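Two pink coasters and one planner

November 17, 2025

I promised last month to write about the planner, so now I write about the planner. For readers who are new: our small group works on a controller for tidying a kitchen counter. The perception part is called Wusar and the planning part is called Pultoleo. I did not choose these names.

The week was spent on identity. Wusar gives each object an ID, and Pultoleo keeps a list of what is still to be moved. With a wooden coaster, a rattan one and a blue rope one there is no difficulty. With two pink flower coasters of the same design the tracker exchanged their IDs whenever a finger covered part of one of them. Then the planner believed that both had moved, and it started to plan again from the beginning.
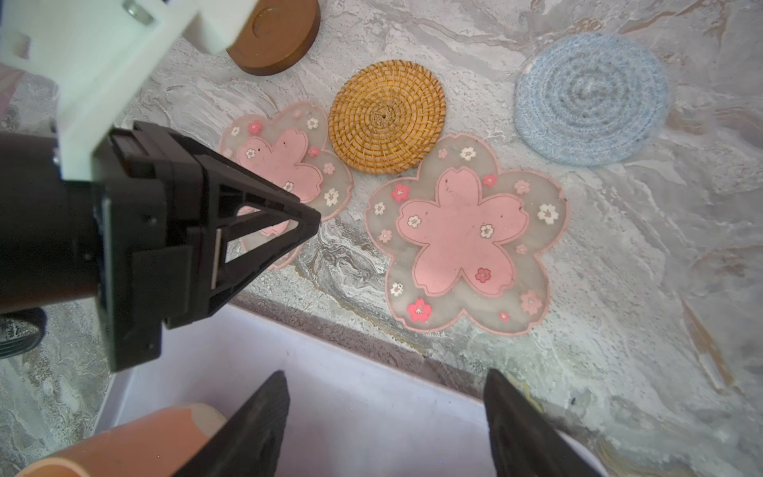 What I changed in the tracker

First I tried the obvious thing, a stronger appearance feature. It did not help, as two equal coasters have equal features. Darlene Marchand, who reviews my code, proposed to stop asking which coaster is which and to ask only whether a place on the counter is occupied. I resisted for two days. She was right, and the change needed 68 lines.

Now a track that is covered by the gripper is frozen. It keeps its last position for at most 2000 milliseconds and its ID cannot be given to a neighbour. I replayed 100 logged sequences with the old version and the same 100 with the new one. The exchanges are gone from all of them except one, where the wrist turns very quickly. That one I still have to look at.

Mugs are a different trouble. The grasp module, Tridska, wants a handle direction for each mug, and when mugs stand close together it sometimes gives the handle of one to its neighbour. A lavender cup on a lavender tray is also unkind to the segmentation mask. I lowered the mask threshold and now I get small false regions on the marble, where it shines.
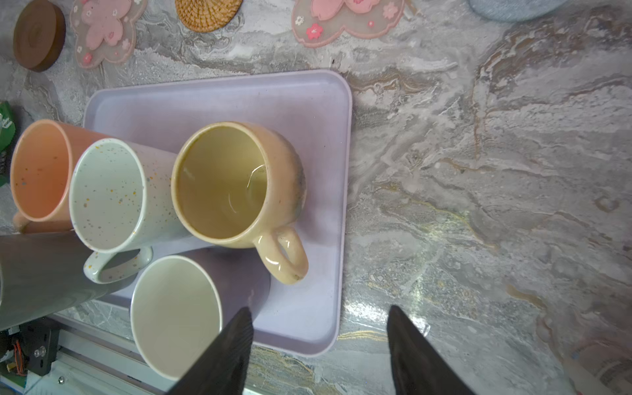
Mugs on the lavender tray, with the coasters behind them.

For the next days I will leave the threshold alone and write the test for handles. The replay script is already in the tools folder, but please read the note on time stamps before you run it.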